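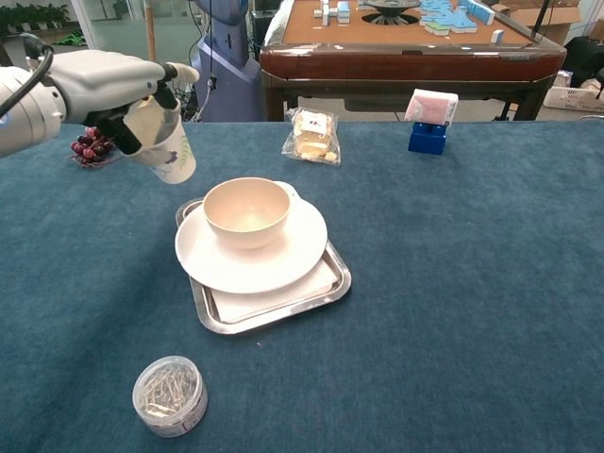

From: Neusa Lacerda
To: visitor-safety list
Subject: Re: Closing the tower after the man on the outside stairs

Dear Gaurav, dear all,

Thank you for the detailed report. I read it two times, and I would like to answer some of your points, because at Peñalver we had a similar day in December, with a woman who went over the railing of the old lighthouse and sat on the ledge. She came down by herself after 72 minutes. I will not write her reasons here, and I ask that we don't guess the reasons of your climber either.

Gaurav Mittal wrote:
> At 2:40 in the afternoon one of our guides saw a man outside the
> barrier on the Altlow tower, between the second and the third
> landing. We had 159 visitors inside at that moment. I gave the order
> to empty the building, but the people on the top platform could only
> come down by the same staircase, passing a few meters from him. Some
> of them stopped and filmed. The police asked us later why we did not
> keep them at the top.
>
> Also a local news site had the story before we had even called the
> owners. They wrote that he was a foreigner and that he had "demands".
> No one on my team said this. I don't know where it comes from.
>
> My question to the list: do you empty the building, or do you hold
> people where they are? And who speaks to the press?

About the first question. Our old plan said only "evacuate", one word, as if every emergency was a fire. After December we changed it. If the person is on the visitors' route, we now hold the people above him and send out the people below him. The guide at the top closes the door to the stairs and tells them that there is a delay. He does not say why. This works only if the top has a roof and a toilet, and I know that Altlow has no toilet on the platform, so for you the limit is maybe one hour. I would write this limit in the plan, so the guide does not have to decide it alone.

You should also ask your fire officer before you change anything. Ours was against it at first. He accepted when we showed him that the top room is a separate fire section with its own door. In a building where this is not the case, I think he would be right to refuse.

About the filming, I don't have a good answer. We tried to ask people to put their phones away, and half of them took the phones out because we asked. Now we put one guide with his back to the railing at the place where people want to stop, and he only says "please keep walking" again and again. It is not elegant, but the line moves.

For the press, we have one name and one number, and everyone else gives this number and nothing more. In December it was me. I received calls from 3 journalists in the first half hour, and two of them already had the wrong age of the woman. I corrected only what was dangerous for her -- one site had printed her street -- and for the rest I said that the police would give information. If the article about "demands" is still online, write to the editor by email and not by telephone, and ask him which person said it. In my experience they remove the sentence quietly.

One more thing, which Deepak Nigam mentioned on this list some time ago. Please think about the guide who saw him first. Our guide worked until the end of the shift that day, and he told us that he was fine. Two weeks later he could not go up the stairs. We should have sent him home with a colleague at once, and called him the next morning.

Akash, you asked for the text of our new plan. It is only in Portuguese at the moment, but I can translate the part about the stairs, pages 4 to 6. The rest is about boats and will not help you.

With best regards,
Neusa

--
Neusa Lacerda
Visitor services, Peñalver lighthouse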